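Progress Report: Comparison of End Effectors and Wrist Cameras for Household Storage Tasks
Submitted to: Vendula Kubíček, Zosine
Prepared by: Karthik Hettiarachchi, Waseck
Date: 13 Jun 2019

1. Status

Work package 2 (grippers) is complete except for the repeat runs described in section 5. Work package 3 (wrist cameras) is in progress. Work package 4 (controller comparison) has started on the bench only and has not been run on the arm. Spending is within the approved budget line for equipment. The staffing line is slightly under because Brisa Valdovinos joined later than planned.

The previous report, sent in March, listed three grippers as candidates. All three have now been mounted, calibrated and run through the full task list. Their designations are unchanged:

Gripper A: parallel jaw, straight fingers, flat pads
Gripper B: parallel jaw, angled dark fingers with blunt tips
Gripper C: adaptive, underactuated, two-finger

Gripper A is the Brorness unit from the original proposal. Grippers B and C share the Kopecký mounting plate, so changing between them does not require a new tool transform, although we recalibrate the wrist camera each time anyway.

2. Work since the last report

The test program logged 937 attempts across all grippers and tasks. An attempt starts when the arm leaves its ready pose and ends when the operator or the supervisor program marks it closed. Attempts stopped by a network fault are kept in the log but excluded from the comparison. Attempts stopped by a force limit are counted as failures.

The task list is the one agreed at the start of the project: opening and closing drawers, opening and closing cabinet doors, taking soft items out of open storage, and putting rigid items onto shelves. Fronts with a protruding handle and fronts with a recessed pull are logged as separate tasks. This split was requested in your comments on the proposal and has proved useful, as most of the difference between the grippers lies there.

Haziq Wibisono rewrote the approach planner in two stages. The first stage brings the fingers to a standoff point in front of the panel using the fixed cameras. The second stage uses the wrist camera only and finds the upper edge of the front, then looks along that edge for a break in the line. The old planner tried to find the pull directly and often locked onto shadows. The new one accepts a pull only when it lies on an edge it is already tracking.

Recessed pulls remain the hardest item on the list for the vision side. The front and the pull are the same color, there is no hardware to detect, and the only strong cue is the change in brightness between a pale panel and the darker space behind it.
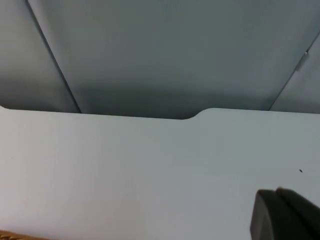 Under even lighting this cue is usually sufficient. Under a single strong lamp from one side it is not, and the planner then falls back to a slow search along the edge. The search is safe but adds time to each attempt, and the operator may cancel it. Canceled searches are logged separately and are not counted as failures of the gripper.

3. Gripper findings

Protruding handles. All three grippers handled these acceptably. Gripper C was the most tolerant of lateral error because its fingers close around a bar even when it is off center. Gripper A required the closest alignment, and a misaligned grasp tended to twist the front on its runners. No handle or front was damaged.

Recessed pulls. Gripper B was the best of the three. Its tip can be placed over the edge and drawn back without closing the jaw, and this works with one finger if the other is kept clear of the panel. Gripper A can do the same, but its straight fingers force the wrist into a lower position, and on the lowest fronts the wrist comes too near the base of the test fixture. Gripper C was not suitable. Its outer finger link folds back under load and slides off the edge. Štefánia Šťastný tried a stiffer return spring, which reduced the folding but removed most of the adaptive behavior that justified including the gripper.

Soft items. Gripper C performed best, followed by A. Gripper B sometimes pinched fabric between the tip and the finger base and had to be cleared by hand. A thin cover over the gap has been drawn up and will be printed for the repeat runs.

Rigid items. There was no difference between the grippers large enough to report. Failures in this group came mostly from placement errors, which the controller work is expected to address.

Wear. The pads on A were replaced once. The tips on B show polishing but no loss of shape. One tendon on C was retensioned after it began to close unevenly.

4. Wrist cameras

Two camera positions are under comparison. In the high position, the camera sits behind the palm and looks down between the fingers. In the offset position, it sits to one side, so that normally one finger enters the view at a lower corner and the center of the image stays clear.

The offset position gives a better view of panel edges during the second planner stage. Its drawback is that the distance between fingertip and panel is difficult to judge from the image alone. Operators reviewing recordings could not reliably separate a finger close to a panel from a finger touching it. We now take contact from the wrist force sensor and no longer label it from video — the earlier labels have been withdrawn from the training set.

The high position shows both fingers and makes grasp checks easier, but the palm blocks the edge of the front at exactly the range where the pull must be found. Brisa Valdovinos is testing a version of this mount moved forward on a short bracket. Early results show more vibration when the arm stops. We have no figures to report on this yet.

Exposure is fixed on both cameras. Automatic exposure was tested and rejected: when a pale front fills a large part of the view, the camera darkens the whole image and detail in the space behind the front is lost. Fixed exposure requires a setting for each room, stored with the calibration file.

Small marks on a panel caused some false detections during early trials. The detector treated isolated dark points as fastener holes and attempted to use them as landmarks. A minimum size filter has been added, and the behavior has not recurred.

5. Problems and delays

Force sensor drift. The zero reading moved during long sessions, and some pulls were stopped at the force limit when the true load was lower. The sensor is now zeroed before every attempt. We went back through the log and found 70 attempts where drift may have affected the result. These will be repeated with the same gripper and task. They fall mostly under Gripper A, and we ask that its recessed pull results be treated as provisional until the repeats are done.

Cable routing. The camera cable for the offset mount passed too close to the wrist joint and was pulled out of its connector. It has been rerouted along the forearm with a service loop. The replacement cable was charged to consumables.

Controller delivery. The second controller arrived with firmware that does not support the control rate we need. The supplier has provided an update, and bench tests are normal. Mounting it on the arm will wait for the repeat runs, so that the gripper data are all taken with one controller.

Fixture stiffness. The test cabinet moved slightly on the floor during hard pulls. It has been fixed to a base plate. Haziq Wibisono compared pulls before and after the change and found no effect on success, only on the recorded peak force. Peak force values from before the change will not be published.

6. Plan for the next period

The repeat runs come first. Gripper B will then be fitted with the printed gap cover and run again on the soft items, with the same operators and the same items as before. If the cover does not interfere with the recessed pulls, we intend to recommend Gripper B as the default tool for the remaining work, with Gripper C kept available for soft items.

The camera comparison will be closed once the bracket version of the high mount has been run on every front in the task list. The controller comparison then begins on the arm, using one gripper and one camera position to limit the number of conditions.

7. Decisions requested

We ask Zosine to confirm that the stiff-spring version of Gripper C can be dropped from further testing. It was not in the original plan, and the time would be better spent on the camera mounts.

We also ask for approval to move the unused part of the staffing line to machining, to cover a second set of fingertips for Gripper B. A quotation is attached to the budget sheet. The tips have a delivery time longer than the gap between the repeat runs and the controller work, so a decision before the next review would avoid a pause in testing.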